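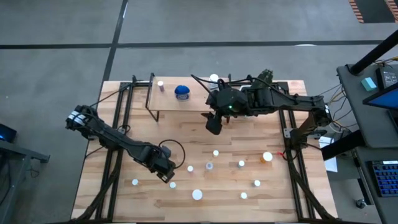 Sorting Small Containers at the Bench: Speaker Notes

Home | Talks | Workshops | Archive | Contact

August
Posted by the Kitel workshop desk

Slide 1. Opening

Start with the bench in the picture. Butcher-block top, raised shelf at the back, three containers on the shelf, a lot of small cylindrical pieces still on the wood. Leave it up while people sit down.

State the subject: small lidded containers and loose caps, how to lay them out, how to get them onto a shelf in an order that holds. The talk runs 30 minutes with questions at the end.

Slide 2. Why the small ones cause trouble

A cap seen from directly overhead is a circle. So is a short container with its lid on. At Kitel the two got mixed in the same tray for most of a season and we had lids filed as jars.

Point to the open part of the bench. Most of the pieces are white. The orange container with the white top, over toward the right rail, reads immediately. One cap has a gray rim, and that is enough to tell it from its neighbors. Pause here.

Slide 3. The surface

Light wood works for colored lids and poorly for white ones. Ilta switched to a dark mat for white stock and kept bare wood for everything else. Mention that the mat has to lie flat. A curled edge tips a short container.

Keep a hand's width between pieces during sorting. Closer than that and fingers knock the next one over.

Slide 4. The shelf

Raised shelf, thin legs. Space underneath stays usable. Items on the shelf count as placed; items on the bench top count as pending. Do not use the shelf as overflow.

Round jar with the bright blue lid: center position. A strong color in the middle gives the eye a reference when checking left and right. The white cylinder with the pinkish-purple top is near the left end. White on white goes near the right.

Slide 5. Order of work

Turn every piece upright first.
Separate caps from closed containers.
Match caps to open containers by diameter, then by thread.
Place closed containers on the shelf, widest first.
Bag the unmatched caps by diameter.

Tesfamariam runs matching before separation. It is faster with small lots. With large lots it produced two passes over the same pieces, and we went back to the order above.

Slide 6. Volume

The Lustemow stock came to nearly 3,000 pieces, caps included. Sorted by color it took too many trays. Sorted by diameter it fit the existing racks. Color became the second key.

Slide 7. Labels

Label the side, never the lid. Lids move between containers. Use 2 labels only when the container is too wide to read from one side.

Slide 8. Questions

Likely ones: child-resistant caps (separate tray, the threads do not match standard stock), cracked rims (discard), felt liners (leave in place).

Lights up. Collect the handouts from the back row.

Shares 2 | Comments 0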